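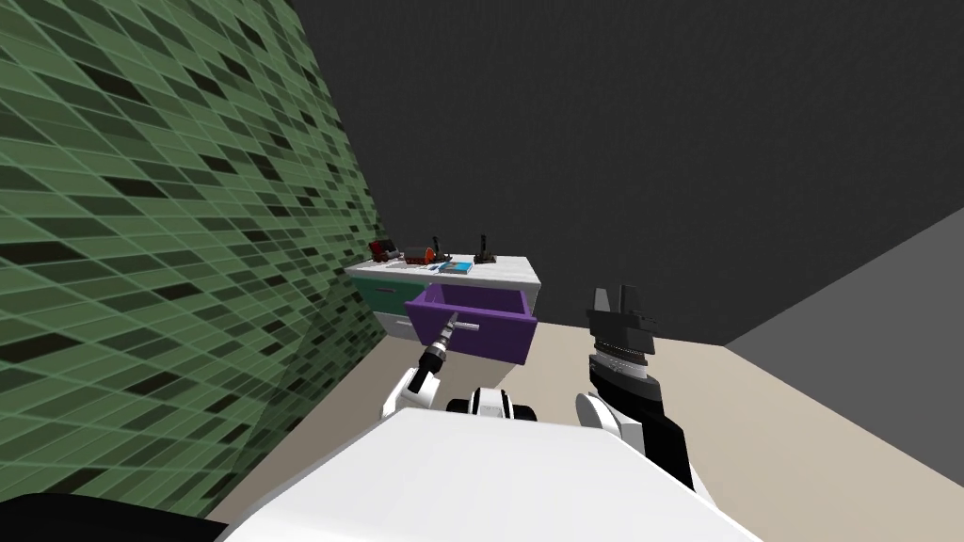

图3 仿真环境渲染图：绿色瓷砖墙前的机器人与白色矮柜

首页 期刊 本期目录 投稿指南 联系我们

Tineke Van den Broek，Marloes Van Hecke
12月

4.2 中断恢复与分区校验

固件更新工具在实际维修场景中面临的主要问题，是写入过程因供电或连接异常而中止后设备所处的状态难以判定。既有工具多采用整包重写策略，即在重新连接后从首个分区开始再次写入全部内容。该策略实现简单，但会延长操作时间，并增加存储单元的擦写次数。本节讨论Lendau更新工具所采用的分区级恢复机制，并与整包重写策略进行比较。

Lendau在写入前读取设备分区表，为每个分区生成一条日志记录，内容包括分区名称、起始地址、长度、目标摘要值及写入状态。日志保存于主机端，同时在设备的保留区内留存一份精简副本。两份记录不一致时，以设备端副本为准，并对相应分区重新计算摘要。引导加载程序所在分区不参与断点续写，一旦状态不明即完整重写。

测试共使用27台终端，分属Bado与Hundard两个产品系列，配备48种固件包，涵盖完整包与差分包。测试程序在写入阶段的随机时刻切断数据连接，共记录1,485次中断事件。其中978次发生在系统分区写入期间，其余分布于引导、基带、用户数据等分区。每次中断后，终端由同一主机重新识别，并依次执行日志比对、摘要校验和续写操作。

结果表明，系统分区内的中断最适合采用分区级恢复。该分区体积较大，且以固定长度的数据块写入，已完成部分可逐块核对。基带分区的情形有所不同：Hundard系列终端在重新连接后会对该分区执行自检，自检期间拒绝外部读取请求，工具须等待设备返回就绪信号。初版实现未处理这一等待状态，曾将其误判为连接失败。修订版增加了超时重试，并将重试次数写入日志。

差分包的处理仍存在限制。差分更新依赖原有数据块，若某一数据块在中断前已被部分覆盖，则无法再由差分内容推导出目标数据。对此，工具要求操作人员提供同版本的完整包，并仅从中提取受损数据块。未能提供完整包时，更新流程终止，设备保持在恢复模式，不尝试启动系统。

在权限管理方面，日志文件不包含设备序列号明文，仅保存经加盐处理的标识符。Maes维修管理平台可通过只读接口获取日志摘要，用于工单归档，但不能触发写入操作。这一划分使更新授权始终保留在本地主机一侧，也便于审计时追溯每次写入的发起者。

需要指出，上述测试均在单一主机操作系统下完成，驱动程序版本保持不变。不同驱动对重新枚举过程的处理可能影响恢复时间，相关结果将在4.3节中另行讨论。

相关文章
移动终端分区表解析方法比较
差分固件包的完整性校验
维修管理平台日志接口规范
引导加载程序回滚保护机制综述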